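Oskari Niskanen
29 Aug 2019

1/ Notes on leaf litter and soil moisture, from the Virnville plots. We had 30 probes in the ground through July, half under litter and half on raked soil.

2/ Raked plots dried out first after every spell of rain. Under litter the top layer held its water for 34 hours longer on average.

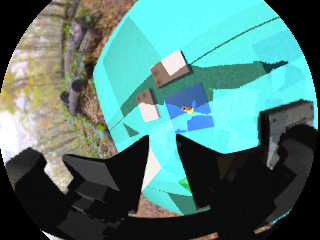

3/ Depth matters more than leaf type. Beech and oak gave much the same curve once the layer was deep enough to shade the soil fully.

4/ Two probes at the Tarkport end drifted and I've dropped them. That leaves 447 usable readings.

5/ Rotten logs are a separate problem. They soak up rain and let it go slowly, so any probe close to one reads high. Keep well clear when siting.

6/ Next: same layout, steeper slope.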